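# Small kitchen, one shelf at a time: my notes

(Slides on the laptop, spare copy on the stick. Water. Slow down at the start, I always rush the start.)

Hi everybody, thanks for coming out at 7 in the evening when you could be home with your feet up. I'm going to talk for 30 minutes about counters and tables, and what to do when you've got too much stuff and too little flat space to put it on. Then we'll have questions, and then I believe there's cake!

Thank Mircea Manole for setting up the chairs and for talking me into this back in May. (Look for him, he'll be near the door.)

**Where I'm coming from**

I've lived in three apartments with tiny kitchens, and the one I'm in now, on Ilie Street, is the tiniest. One window, one drawer that opens all the way, one drawer that doesn't. I moved in with boxes and boxes of kitchen things and for the first month I made toast on top of the washing machine. I'm not a designer. I'm a person who got tired of moving the kettle to chop an onion.

So I did something a bit silly, which was to write down every single thing in my kitchen. Forks, lids, the lot. 242 things! (Pause, let them groan.) Has anybody here ever done that? Hands up? If you haven't, try it with one cupboard and see how you feel.

I didn't throw everything out, by the way. I gave away up to 50 things, mostly mugs and plastic tubs with no lids, and the rest stayed. My problem was that it was all living at the same height. Everything I owned was flat on the counter, spread out like a yard sale.

**Going up**

This is the main part of the talk, so take it slow.

A little raised shelf, the freestanding kind with legs, gives you a second floor. You stand it on the table or counter and you've got a top for one sort of thing and a gap underneath for another. No drilling, no landlord. I bought my first one from Garken, the store by the bus station, and I dithered in the aisle for so long the guy asked if I was okay.

What I look for now:

- Legs you can see between. If the sides are solid you'll forget what's in there by next week.
- A top with holes in it. Crumbs fall through, sure, but a wet bowl can dry on it.
- A bar along the bottom of each pair of legs, if you can get it. Four bare little feet used to dig into my table.
- Wide and low over tall and narrow. I've knocked over a tall one. It was loud.

And on top, something light. I'm a big fan of the collapsible bowl (wave mine around here, don't drop it). It squashes down when you're done, it has a handle with a slot in it so it can go on a hook, and it comes in cheerful colors, which matters to me more than I like to admit.

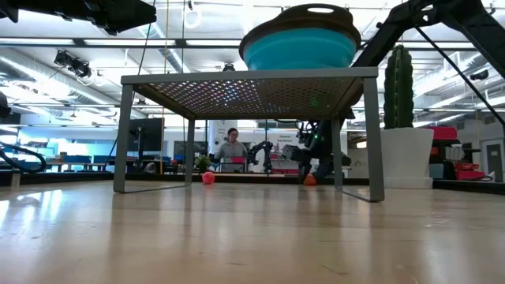
Can you keep heavy things on a raised shelf like that? I'd put the heavy stuff underneath, on the table, and save the top for bowls and colanders and whatever you can lift with one hand.

The other thing people ask me is whether the space underneath just turns into a junk hole. Mine did, twice. What fixed it was picking one job for it and being stubborn. In my kitchen the gap is for whatever I'm cooking with that night. Tomatoes, a lemon, the garlic. Once dinner's on the table the gap should be clear again, and if it isn't, I know I've gotten lazy.

(If they look sleepy, tell the jam story. If they don't, skip it.)

**Plants and other freeloaders**

Okay, confession time. I keep plants in the kitchen and I'm not giving them up. My rule is that a plant stands beside the shelf, never on it. A pot that's wider at the top needs elbow room, and a tall cactus next to your dish towel is a mistake you make once. I've still got the scar, come see me after.

If you want green but don't want the prickles, mint does fine in a jar on the windowsill. Mine's from the Lelura market and it has outlived two phones.

**The wood question**

Somebody always asks about metal legs on a nice wooden table. I had a shiny table and I scratched it the first week, a long one, right where guests sit. Now I stick felt pads under anything metal. A sheet of 200 little ones came from Mivton, and I've used them on the chairs, the lamp, the toaster, my neighbor's chairs. Lift the shelf when you move it, too. Don't drag it, even an inch, even if you're in a hurry and the pasta's boiling over.

For a glossy finish I wipe with a soft damp cloth and then a dry one. I stopped using spray, it left streaks and I could smell it in my soup.

**Homework (say it nicely)**

Pick the messiest corner of your kitchen tonight. Take everything off. Wipe it. Put back only what you touched this week, and stack before you spread. Leave the rest in a box by the door for a while and see what you go digging for. I went digging for the garlic press and a tiny whisk, and that was it.

Questions now. Repeat each one into the mic because the back row can't hear. Sign-up sheet for the shelf swap is on the piano, and please take a plate back to the kitchen when you've had your cake.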